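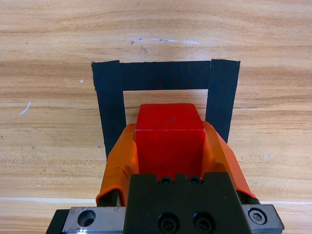
Flosimine Scalp and Length Clarifier, reviewed

Posted 14/05/2020

The Flosimine is a handheld shower filter with a built-in scalp brush, sold for people who color their hair and live with hard water. It replaces the existing shower head. The filter cartridge sits in the handle and the brush plate clips over the spray face.

Installation took one wrench and a strip of thread tape. The supplied washer is thin, and the joint dripped until I swapped it for a thicker one from the hardware store. The hose from my old shower fit without an adapter. The instruction sheet covers the cartridge well and the brush plate hardly at all. The plate goes on with the notch toward the handle. Fitted the other way it feels secure but comes off under full pressure.

Flosimine rates the cartridge at 3,000 gallons or 60 days, whichever comes first. I fitted mine in April and have not reached either limit, so I can't comment on how it performs near the end. A dial on the handle is set by hand as a reminder. It does not measure flow.

Spray. Two settings, wide and narrow. Wide is even across the face and strong enough to rinse a heavy conditioner from shoulder-length hair. Narrow is harsh on the scalp and I stopped using it. Pressure with the filter in is lower than with the bare head, and anyone on a gravity-fed system should expect a weak rinse.

Brush plate. The pins are soft silicone, 13 mm long. They reach the scalp through fine and medium hair. Through thick curly hair they mostly push the top layer around, and a separate brush such as the Minami does a better job. Long hair wraps around the outer pins if the plate is moved in circles. Short strokes from front to back avoid this.

Results on hair. My hair is bleached, level nine, toned with a violet shampoo once a week. The dull film I normally get between salon visits was less obvious, and shampoo lathered faster. Brassiness looked the same to me. I would not drop a chelating shampoo on the strength of this filter, though I now use mine every second week instead of weekly.

Cleaning. The plate comes off for rinsing. Conditioner collects at the base of the pins and needs an old toothbrush. The spray face wipes clean.

Compared with the Rimov, which I used before, the Flosimine is lighter and the handle is easier to grip with wet hands. The Rimov has the better hose joint and its cartridges are easier to find. I bought replacements for both from Flitdale, where the Flosimine ones come only in packs of 2.

Good: light handle, even wide spray, brush plate suits fine hair.
Bad: thin washer, vague instructions, pressure loss.

Rating: 3.5 out of 5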